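Home | About the Trust | Programmes | Reports and Accounts | News | Contact

PASTAU COMMUNITY FOOD SKILLS PROGRAMME
Interim progress report to the Vainio Foundation
Submitted by Grurevent, July 26, 2023

1. Purpose of the report

This report covers the first full period of the Pastau Community Food Skills Programme, which is delivered by Grurevent with grant support from the Vainio Foundation. It sets out what has been delivered against the agreed work plan, where delivery has fallen behind, and the changes for which we now seek the Foundation's approval. Financial tables are supplied separately and should be read alongside section 6.

2. Background

The programme was designed in response to the closure of the adult education centre at Pastau, which had offered the only regular cookery classes in the district. The grant agreement provides for weekly daytime and evening courses in basic household cooking, a shorter course in food budgeting, and a set of printed recipe cards for people who cannot attend in person. Courses are held at two sites: the former school kitchen in Pastau and the parish rooms at Hiltov.

Teaching began in February, one month later than planned. The delay was caused by the electrical inspection at Pastau, which found that the supply to the cooking area could not carry four ovens at once. The landlord met the cost of the new supply and no grant money was used for this work.

3. Courses and attendance

In the reporting period 128 people enrolled on at least one course. Of these, 75 completed every session of the course for which they had enrolled. A further group attended most sessions but missed the final one, which at Hiltov fell in the same week as the spring fair. We accept that the date was badly chosen, and the autumn timetable has been drawn up with the local events calendar to hand.

Evening courses at Pastau were full from the outset and a waiting list was opened. Daytime courses were slower to fill. Conversations with those who made enquiries but did not enrol suggest that the start time of nine in the morning was too early for parents and for people travelling by bus from the outlying villages. From the autumn term, daytime courses will begin at half past ten.

The food budgeting course has been the least well attended part of the programme. Feedback from those who did come was favourable, particularly on the session dealing with planning a week's meals from a single shop. The title of the course appears to have put some people off, and several told us that they had expected to be asked about their income. We propose to fold the budgeting material into the main cookery course and to withdraw the separate course. This would be a change to the agreed work plan and is listed in section 8.

4. Tutors and training

Four sessional tutors are now in post, two at each site. All hold a current food hygiene certificate. A fifth tutor was appointed but withdrew before teaching began, and the post has not yet been filled. Cover has been provided by the existing tutors, who have agreed to the extra hours until the end of the summer.

A day of joint training was held before the start of term. It dealt with teaching mixed-ability groups, allergy procedures and the keeping of attendance records. Records at Hiltov were incomplete for the first weeks and have been rebuilt from the signing-in book – the figures given in section 3 are based on the corrected version.

5. Recipe cards

The grant agreement calls for a set of recipe cards written in plain language. At the date of this report 29 cards have been drafted, of which 22 have been tested in class and approved for printing. The remainder have been returned to the tutors for revision, chiefly because the cooking times given did not hold good in the older ovens at Hiltov.

Each card lists ingredients in both household and metric measures, gives the equipment needed, and sets out the method in short numbered steps. Early drafts were too long. Participants who tested them asked for larger type and for the oven temperature to be placed at the top, and both changes have been made throughout the set. Egg dishes, soups and simple breads form the first batch. Fish and pulses will follow in the second.

Two quotations for printing have been received and a third is awaited. Cards will be printed on wipe-clean stock and given out free of charge through the library, the health centre and both teaching sites.

6. Expenditure

Spending to date is below the profile agreed at the start of the grant. The underspend arises from the late start and the vacant tutor post. Ingredient costs, on the other hand, have run ahead of the budget in every month of teaching, with dairy produce and cooking oil accounting for most of the increase. We have moved to a single monthly order from a wholesale supplier for dry goods, and expect this to slow the rise without removing it.

7. Risks

The main risk to the programme is the lease at Pastau, which comes up for renewal during the second year. Talks with the landlord have begun and have been cordial, but no terms have been offered. Should the kitchen become unavailable, evening courses could be moved to Hiltov at reduced numbers. The risk from rising ingredient costs is described above.

8. Matters for approval

The Foundation is asked to agree:
– the withdrawal of the separate food budgeting course and the transfer of its content to the main course;
– the carrying forward of the underspend on tutor fees into the second year;
– the use of part of that sum to meet higher ingredient costs.

A decision before the start of the autumn term would allow the new timetable to be printed with the correct course list.
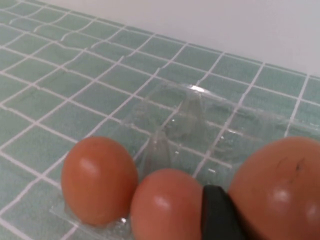
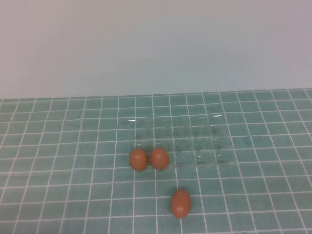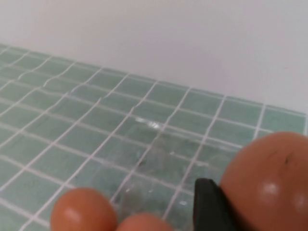
Pale green tiled worktop; brown eggs in the first two views.

The next report will cover the autumn term and will include the results of the participant survey. Copies of the recipe cards approved so far can be sent to the Foundation on request.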